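Oiling day

Every April I pull all the wooden things out of the kitchen and oil them, and every April I wonder why I let it go a whole year. My grandmother did hers monthly, with a rag she kept in a jam jar, and her bread board outlived two stoves and a marriage (not hers, thankfully!).

I used to buy whatever bottle was nearest the register. Then last fall we drove 56 miles out to Gatholm for the flea market, and I came home with a tin of Peeters board wax, three spoons I did not need, and a breadboard that smelled strongly of onions. Salt and half a lemon took care of most of that — the rest I have decided to live with.

The wax is lovely stuff. You warm it in your hands, rub it along the grain, and leave it overnight. I do the thin boards on both sides so they don't cup, a lesson I learned from a cheese board that now rocks like a little boat. 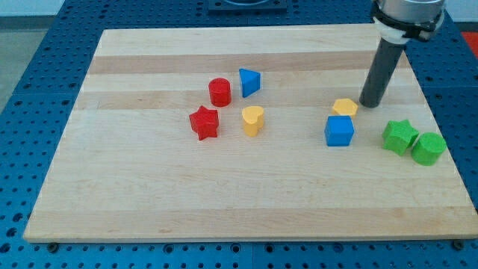 Pale maple strips with a couple of darker bands. I could look at grain like this all day.

Maple is still my favorite for everyday chopping. Walnut is handsome, but it hides the crumbs, and I like to know where my crumbs are. My sister-in-law swears by bamboo and we have agreed not to discuss it over dinner.

Anyway, the spoons went last, around four in the afternoon, with the radio on and the back door open. They're all lined up on a towel now, and we're having takeout tonight because there isn't a clean spot left on the counter.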